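Seating and Small Furniture: The Stool Assembly Workroom
Gerwood Center for Household Crafts, Gallery

The Gerwood Center maintains a collection of everyday furniture that visitors are encouraged to handle, sit on and, where the design allows, put together. The stool is among the most requested items in the collection. It is found in kitchens, bathrooms, workshops and entrance halls, and it is often the first piece of furniture a new household assembles without help.

This gallery accompanies the Small Furniture display on the second floor. It concerns the four-legged stool with detachable legs, a type that is sold flat, carried home in one hand and built on the floor. The texts were prepared by Sibel Çetinkaya, head of the furniture section, with notes on assembly practice by Umut Kozan of the Center's workshop.

The workroom

Assembly takes place at floor level. The Center considered using benches when the program began in November and decided against them, as most people build a stool on the floor at home and the display is intended to reflect ordinary practice. Parts are laid out beside the work area before anything is joined. 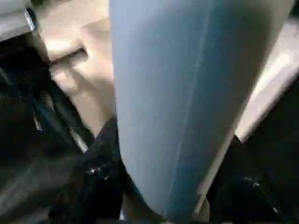 The workroom is open to school groups and registered visitors from the morning opening until 3 p.m. Groups are limited to 7 participants, each of whom works under the guidance of a member of the workshop staff. Tools are not required for most of the stools in the study collection. Where a tool is needed, it is issued at the door and returned there.

Visitors frequently ask why the collection includes so many plain pieces. The furniture section holds that a plain stool records a great deal about the home it was made for, including the height of its counters, the size of its rooms and the age of the people who used it. Examples on display are grouped by use and not by maker, and the labels give seat height and overall width.

Working upside down

A stool of this kind is built with its seat face down. The underside of the seat becomes the work surface, and the legs are fitted at the corners and left standing in the air until the stool is turned over. The seat should be held steady at its near corners while the legs are checked. A sheet spread over the tiles protects both the floor and the face of the seat, and it may be left wrinkled without affecting the work.

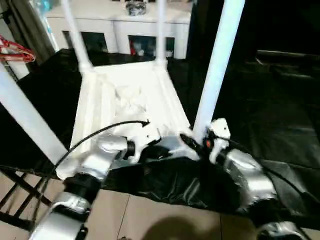

Legs and threads

The leg is the part of a stool that receives the least attention from its owner and the most from its maker. In the early display cases, which hold pieces from the Szénási bequest, legs are pegged or wedged into the seat and cannot be removed without damage. Later pieces in the same room use detachable legs. White pipes with threaded ends, two of them lying side by side while a larger one is held upright, show the principle clearly: the ridges at the end of the shaft do the work that a peg once did. Participants are asked to start each thread by hand and to stop at the first sign of resistance. A thread that has been forced at an angle is seldom usable again.
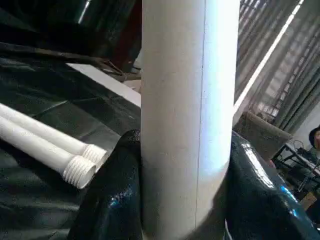

Care and storage

Stools in the handling collection are inspected at the end of each program. Legs are tested for play, seats are wiped with a damp cloth, and any part showing a crack is withdrawn. Scuffs and other marks of use are left as they are. The Center's policy, adopted from the conservation guidelines of the Kistenis storage annex, is that handling pieces should show the wear of handling, while the reference pieces upstairs are kept apart from it.

Detachable legs are stored with the seat to which they belong. Legs from different stools may look alike and still differ in thread, so each set is tied together and tagged before it leaves the workroom.

Further viewing

The Small Furniture display contains 80 pieces, including step stools, milking stools and a set of stacking stools from the Drurov school workshops. A printed guide is available at the front desk in regular and large type. Requests to view pieces in storage should be addressed to the furniture section in writing and should give the catalog number of each item. Groups wishing to use the workroom are asked to apply 2 weeks in advance.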